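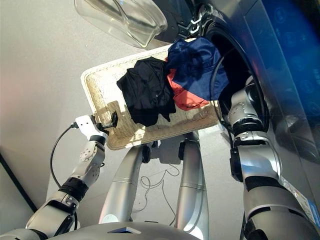

Losing housing voucher while waiting on an inspection?
Posted in Housing and Homelessness by Kirsty Holroyd

My brother has been on the Oststead housing list for a long time and finally got a voucher in the spring. He found a one-bedroom for $759 a month and the landlord agreed to take it. The apartment then failed its inspection over a window that wouldn't lock and a missing smoke alarm. The landlord says he'll fix both but keeps putting it off. Meanwhile the voucher runs out in 8 days.

He is staying at a shelter and they have told him his bed there depends on him "making progress" toward housing. If the voucher expires, does he go back to the bottom of the list? Can he ask for more time? He called the housing office twice and got voicemail. He already paid the landlord $200 to hold the place and I don't know if he can get that back either.

Shirley Stockdale
He needs to ask for an extension in writing before the voucher expires. Don't wait for a call back. Most housing offices have a form, but a plain letter works if he can't get the form. It should have his name, the date the voucher was issued, the address of the apartment, and a sentence saying the unit failed inspection and the landlord has agreed to make repairs. Ask for a specific amount of extra time. Take it to the front desk in person and get a copy stamped with the date.

Also ask whether the clock stopped when the landlord's paperwork was turned in. In many places the days between turning in the request for approval and getting a decision don't count against you. He may have more time than he thinks -- it should say in the packet he got with the voucher.

If he has a disability, even one that isn't obvious, he can ask for the extra time as a reasonable accommodation. A note from a doctor or caseworker helps.

On the bed, he should show the shelter the stamped copy. That is progress by anybody's standard. If they still want him out, ask for the decision in writing and ask how to appeal it.

Mervyn Cropper
Landlords do this all the time. I waited on one for months over a smoke alarm. Tell him to keep looking at other places.

Milovan Halilović
Agree with Shirley about the letter. I'd add two things. First, he should text or email the landlord so there is a record of what was promised and when. Phone calls are hard to prove later.

Second, the $200. It depends on what he signed. If the receipt says it is a holding deposit and the unit can't be rented because it failed inspection, he has a good case for getting it back, but the rules are different in each state. If he paid cash with no receipt, have him ask for one now. Legal aid will usually look at this for free, and they can also call the housing office for him. When I needed them they called me back the next morning.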